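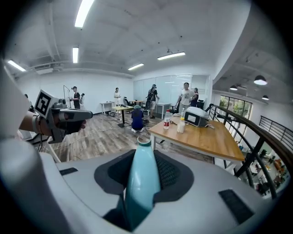 Cables all over the floor in a shared office, where do I start?
Asked by Nga Từ in Home and Office Organising

Hi all, hoping someone has dealt with a room like ours. We moved into an open office on the Lodhi side of town in September, 78 square metres with one long glass wall, and it's a lovely space except for the floor. There are black cables everywhere! They run out across the middle of the room, past the little tables, and there's always someone stepping over them or crouched down trying to work out which one goes where.

The floor is that wood-look stuff in long planks and I'm not allowed to screw anything into it (or glue, or nail, the lease goes on about it for a page). The furniture is a bit of a mix. We've got a table with a yellowy-green top and black legs out in the middle, a white desk up against the glass, some small tables and a few office chairs that never stay where you leave them. There's a power board on the floor beside a low white cabinet and it does a lot of the work for the whole room.

People move around a lot during the day so I can't really put everyone at a fixed desk. I've tried cable ties and they looked great until someone needed one cable out of the bunch and cut the lot.

Budget is small but not zero. What would you do first? I'd rather not buy a heap of plastic bits and find out they don't suit.

3 answers

Jad Smadi
Top answer

I did this for a studio bigger than yours, and I'd leave the shops alone for the first afternoon. Unplug everything! I know it sounds dramatic, but warn everyone the day before, get them to save their work and shut down, and then pull every plug and lay the cables out by length. You'll end up with a pile that doesn't belong to anything. Ours included a phone charger from about three phones ago and a long extension lead that had been plugged into another long extension lead, with nothing on the end.

Then put back only what gets used, and label both ends as you go. I use masking tape folded over into a little flag, with a marker. The fancy printed labels are nice but they peel off and you won't keep the printer charged anyway.

After that, look at where the furniture is. Most of the mess in an open room comes from things that need power sitting in the middle while the power sits on the walls. If your middle table can go closer to a wall, even a metre or so, that might be half your problem gone. The white desk against the glass is trickier, I'd run its lead along the bottom of the wall and go the long way round. It costs you a longer cable and it's worth it.

For anything that still has to cross the floor, pick one crossing and send it all that way. One low rubber cover over one crossing, with bevelled edges so the chairs can get over it. I got a Groltix one, the wide kind, and paid $168 for it with delivery (ouch, but it has lasted). Measure before you order. I didn't and had to do it twice.

And swap the cable ties for hook-and-loop strips. You can open them again, and they come on a roll so you cut what you need.

Comment from Nga Từ: This is so helpful, thank you. The two extension leads thing made me go and check ours and, um, same. Would the cover slide around if I can't stick it down?

Reply from Jad Smadi: Mine's heavy enough that it sits there. Sweep first, grit under it is what makes it creep (and it'll scratch the planks too). Lift it when you mop.

Thoa Vũ

just get wireless everything?? we did it at ours, keyboards and mice and headsets, much better

Comment from Paavo Ikonen: Fine for keyboards, but you still have to power the rest of it, and then you've got chargers.

Comment from Thoa Vũ: true, we do have a drawer of chargers now. it's a bad drawer

Paavo Ikonen

I agree with most of Jad's answer so I'll only add the bits that are different.

Get the power board up off the floor. You can't screw into the floor, but you may well be able to fix a board to the back of the cabinet, or sit it in a mesh tray clamped under a desk. Read the lease again on that one, ours was strict on floors and walls and didn't care about furniture we owned. I'd want it somewhere you can still reach the switch, and with a bit of air around it. Don't run one board off another, and if you've got a lot hanging off a single board, check the total load against what's printed on it. If it's over, that's a job for an electrician and a new outlet.

For small tables that get shifted around, especially ones on a single central leg, take the cable down the leg with a couple of strips and leave a loop of slack at the bottom. When someone drags the table, the slack takes it and the plug stays in the wall.

Second thing is habits. We put in two hooks by the door for spare leads – one for long, one for short – and anything not in use at five o'clock goes on a hook. It took weeks to catch on and there was some grumbling, but the floor is clear when the cleaner comes through and she's a lot happier with us.

Colour helps too, if you're buying new leads anyway. Black ones on a brown floor are easy to miss when you're carrying a coffee. I now buy white or yellow for anything that leaves the wall.

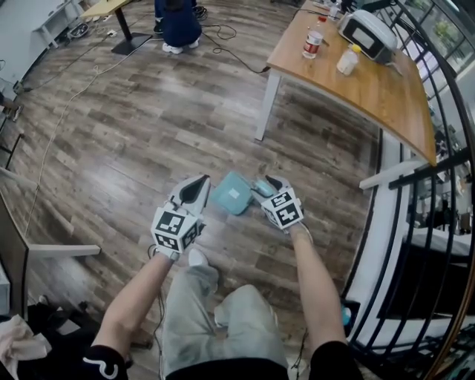
Can I use gaffer tape to hold cables down on a laminate floor?

Gaffer tape is all right for a day or so, for an event or while you wait for a proper cover to turn up. Leave it longer and the glue can go gummy and mark the finish, especially where the sun comes in. Test a piece in a corner first, lay the tape along the cable with the cable straight and flat underneath, and peel it back slowly at a low angle when you're done. Sticky leftovers usually come up with warm water and a bit of dish soap on a soft cloth.

Comment from Nga Từ: Update for anyone finding this later. Did the big unplug with everyone helping and we have a whole box of mystery leads, which I'm giving people until the end of the month to claim. Haven't moved the green table yet, there's a debate on. Ordering the hook-and-loop tonight, does the 20 mm width do for thick cables or should I go wider?

Reply from Paavo Ikonen: 20 is fine for a few, go wider for the bundle behind the cabinet.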